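Studio notebook, Plurer, May

Ground tests for the Strebel panels, continued. Five boards sized with rabbit-skin glue, then chalk gesso, eight coats each. Boards 2 and 5 show pinholes along the lower edge. Glue probably too warm when the chalk went in. Sanded both back to the third coat.

Casein paint on board 1 took a fingernail mark after a day. Mechthild Camenzind wants it harder before the pieces go into the Hesov group show. Will try less water in the next mix. 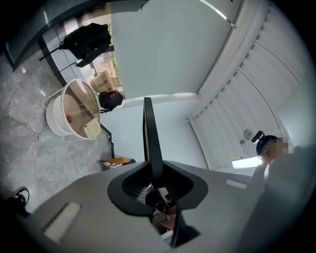 Weighed out 100 g of chalk for the new batch, glue at 1:12. Strained through nylon, left covered until 4 p.m. Film on top, skimmed off. Brushed two coats on board 5, second coat across the first.

Gernusix linen: 151 cm wide off the roll, enough for the large stretcher with turnover on both sides. Not cut yet. Check the weave for slubs first.

To do: label the backs, order more chalk, ask Mechthild about hanging depth.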